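Treltdale Baseball History Forum
Records and Eligibility

Subject: Status of the 1,673 hits credited to Emis Sadowski

Posted by S_Aoki_Records
Members are asked to comment on a proposed change to the Treltdale League register before the October revision is closed. The register credits Emis Sadowski, outfielder, with 1,673 hits. Of these, 86 were made in games against Wurno during the two seasons when Wurno had left the league and played as an independent club. The proposal is to move those 86 hits to a separate line for exhibition play. His league total would then stand at 1,587.

The full box scores are held in the reading room and may be consulted on request. Please keep replies to the question of eligibility. The matter of his election to the league's Hall of Honor is closed and will not be reopened by this change.

Shota Aoki
Register Editor

Posted by wurno_grounds
I oppose the proposal. The Wurno games were listed on the printed league schedule in both seasons. Tickets were sold at league prices and league umpires were assigned. A player who reported to the park on those afternoons had every reason to believe the game counted. To remove the hits now would apply a standard that did not exist when they were made.

Posted by MSzalai
With respect to the previous member, the printed schedule does not settle the question. It also lists the preseason games against the railroad shop teams, and no one has suggested that those should count. The better test is the standings. I have reviewed the final standings for both seasons, and the games against Wurno do not appear in any club's won and lost record. A game that could not affect the pennant should not be entered in a player's league batting line.

I would add that Sadowski is not the only player affected. The same change would apply to every batter and pitcher who took part, and the register should not be amended for one man alone.

Magdolna Szalai

Posted by leftfieldline
Could Ms. Szalai state which version of the standings she used? The newspaper table and the league secretary's table differ for the second season. The newspaper shows Treltdale with 60 wins and the secretary shows fewer. I have always assumed that the newspaper included the Wurno games.

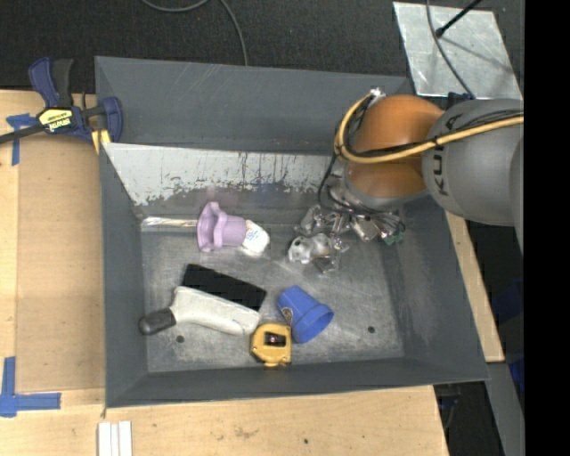
Posted by MSzalai
I used the secretary's table. The member is correct that the newspaper gives 60 wins. However, the newspaper carried corrections late in the season and dropped several results without notice, and I do not regard it as a reliable source for this purpose. The secretary's table was signed by all of the member clubs.

Posted by wurno_grounds
The secretary's table was signed by the member clubs after Wurno had left. Wurno was therefore not present to object. I do not say the table is false, but it was drawn up by parties with an interest in the result. The batting championship in the second season was awarded to Sadowski on averages that included the Wurno games. If the hits are removed, does the register intend to withdraw the title as well?

Posted by S_Aoki_Records
The title would stand. It was awarded by the league at the time, and the register records awards as they were made. A note would be placed beside the average.

Posted by leftfieldline
I find that hard to accept. The register would then show a champion whose listed average is lower than that of the man who finished second. A reader would take it for a printing error. If the league accepted those games when it gave out the title, it accepted them for the hits.

Posted by bunt_and_run
A practical point. The box scores for the first season are incomplete. I have found 79 of the 86 hits in surviving accounts. The other seven rest on the season summary alone. Whatever is decided, those seven should be marked as unverified.

Posted by S_Aoki_Records
The point is noted, and the seven will be marked in either case. I would be grateful if the member would send the list of dates to the reading room. Ms. Szalai and the member posting as wurno_grounds are each invited to submit a written statement of no more than one page.

Comments (3)

oldscorecard: My grandfather kept score at both Wurno seasons. His books have the games marked with an "L" for league. I can bring them in.

wurno_grounds: Please do. I would ask that they be copied before the register is closed.

MSzalai: I should also like to see them, including the pages for the shop team games, so that the use of the letter can be compared.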